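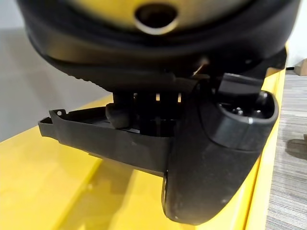
Gripper over the yellow table, fingers apart.

Call for participants - grip fault testing

Drungate needs two people for two weeks in July at our Warbridge site. One of our grippers has been letting go of parts partway through a lift, and we have not found the cause. You will log 300 lifts, note each drop and keep hands clear until the arm is stopped. Safety training is paid. No experience needed. Apply at the front desk by Wednesday.

Recent notices
Night shift technician, Emthorpe
Samarakoon bench trial - closed
Stop button checks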